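Bratside workshop reopens with new benches

The shared workshop at Bratside is open again after a 12-week refit, with new workbenches, better lighting over the work areas and a longer list of tools that members can use on site.

The building on Kemppainen Street had been closed since the fall, when a leak came through the roof above the old paint corner. Repairs to the roof took most of the budget. What was left, along with $2000 from the Clevbridge neighborhood fund, went into timber, shelving and hand tools.

Ritva Vainio, who runs the workshop, said the benches were the first thing members asked for.

"The old ones had been patched so many times that nothing would sit flat on them," she said. "If you put down a handful of screws, you spent the next ten minutes on the floor looking for them."

The new tops are pale wood and were put together on site by a small group led by Oskari Karppinen, a retired joiner from Oterach. He said the wood will pick up marks quickly and that members should not worry about it.

"It's a bench. People are going to drill into it sooner or later," Karppinen said.

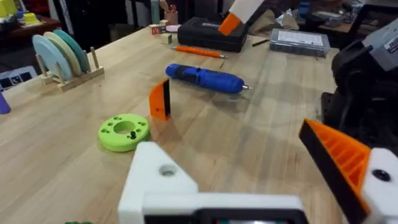

A blue power screwdriver and a lime-green ring with small black screws on a workbench at Bratside.

Most of the work done at the workshop is small assembly and repair. Members bring in lamps, toys, bike parts and kitchen appliances, and many now come with plastic parts they have designed themselves and need to fit together. Cordless screwdrivers are the most borrowed item in the building, according to Vainio, followed by clamps.

Virgilio Lacson has been a member for three years and used the first evening back to finish a job he had left in a box since the closure. He said the light was the biggest change for him.

"I used to bring a headlamp for the small screws," he said. "I left it in the car this time."

Membership now stands at 70, down slightly from before the closure. Yearly dues are unchanged at $30 and cover use of the benches and all hand tools. Members pay extra for sandpaper, glue and screws taken from the supply drawers.

Two jobs are unfinished. The dust extractor is waiting on a part, so the table saw will stay locked until January. The back door also needs a new frame, and members are asked to use the street entrance for now.

An introduction to basic tools for new members will be held once a month, starting at 6:30 p.m. Places can be booked at the front desk.

Related stories
Oterach library adds evening hours
Roof repairs finished at Clevbridge school
Bike repair stand returns to Kemppainen Street
Swap shelf looking for garden tools

Contact the newsroom | Copyright Clevbridge Local News | Back to top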